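Dudik Bench Group, minutes of the results review

Saturday, October 29, 2022, small meeting room

Present: Wanda Schumacher (chair), Ansel Kasprzak, Shagufta Pirzada, Barrett Marchetti
Apologies: Latrice Obi (comments sent by email, read out under item 3)
Minutes: Barrett Marchetti

1. Minutes of the last meeting

Agreed with one change. Shagufta did not "welcome" the new scoring rule. She said she could live with it until there was something better. Wording altered.

2. Matters arising

The Grarnlow report is still not finished. Ansel has the tables, Wanda has the text, and neither has the other's latest version. To be sorted by email.

The shared drive still has two folders called "final". Barrett to delete the older one once Ansel has looked inside it.

3. The patterned-walls result

Ansel presented. The claim is that a policy trained with a busy wall covering, swapped at intervals, copes better with a new room than one trained against plain panels. The training set is 1,031 recorded two-arm episodes. The test set is 189 trials. The patterned policy came out 31 trials ahead of the plain one. Ansel thinks this is enough to write up.

Wanda asked what else changed between the two sets. Ansel said the objects were the same. Shagufta said the objects might be, but the plain set was mostly recorded in May, by people who were new to it, and the patterned set came later, when the same people had had months of practice. She would expect the later episodes to be smoother whatever was on the walls. Ansel accepted that practice had not been controlled for. He doubted that it explained the whole gap. Shagufta asked how he could tell, and he said he couldn't yet.

Latrice's email was read out. Her main point was that "new room" is doing a lot of work in the draft. The test room had different walls but the same floor, the same lamps and the same rail. She would call it a new wall. She also asked whether anyone had tried covering the walls at test time for the plain policy, so that it saw what it was trained on. If it still failed, the walls were never the trouble. Ansel had not tried it.

Discussion of whether the wallpaper matters or whether any change of background would do. The cell at present has the flowered paper on the teal ground on all the walls.

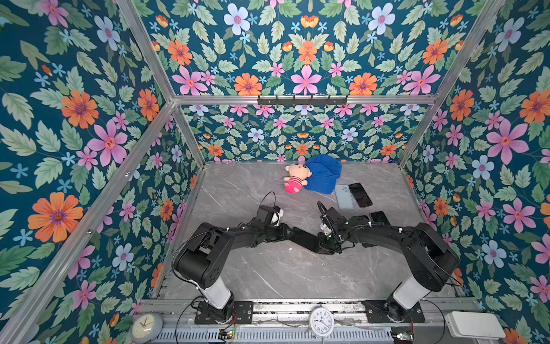 Two-arm cell with the floral covering, phones, cap and doll on the floor.

Wanda said the paper has such strong colours that it might be helping for a dull reason: a black phone is easy to pick out from it, or the cameras are setting their exposure differently. Either would be worth knowing, but neither is what the draft says. Barrett asked if a plain teal wall had been considered. Ansel said it had been suggested at the Achterberg visit and dropped for lack of time. Shagufta said it was the first thing a reviewer would ask for.

There was some disagreement about the phone task. Ansel counts a trial as a success if the phone ends up in the marked area. Wanda has watched the recordings and says that in several of them the phone is dragged there. The draft says "grasped and placed". Ansel would prefer to keep the score and change the wording. Wanda would prefer to score again. Shagufta pointed out that Ansel did all the scoring himself and knew which policy he was watching each time. No one was accusing him of anything, but it could not go out like that.

Agreed: the result is not ready. The word "robust" to come out of the title and abstract. The present draft not to be sent to Lesemura.

4. Repeat trials

Ansel proposed running the full test again. Wanda did not see the use of repeating a test with the same holes in it. After some back and forth it was agreed to do a smaller job first:

Plain teal walls, same lamps, same objects.
Plain policy tested with its own plain panels up, as Latrice suggested.
Order of trials mixed, and file names changed before scoring so the scorer can't tell which policy is which.
Two scorers, neither of them Ansel.

Ansel asked for it to be noted that he expects the gap to hold up. Noted. Wanda asked for it to be noted that she does not. Also noted.

5. Actions

Ansel: find a teal covering without a pattern and get a price before ordering. Pull the recording dates and operator for every episode in both sets.
Shagufta: check whether practice shows up in the episode lengths. Write the scoring sheet, with dragging as its own column.
Barrett: rename the files and keep the key. Score with Latrice, if she agrees.
Wanda: mark up the draft, mainly the abstract.

6. Any other business

The room booking runs out in 7 weeks. Wanda to renew.

Shagufta asked that the slides be sent round before the meeting next time, with the failed trials included. Agreed.

Next meeting to be fixed when the teal covering has arrived.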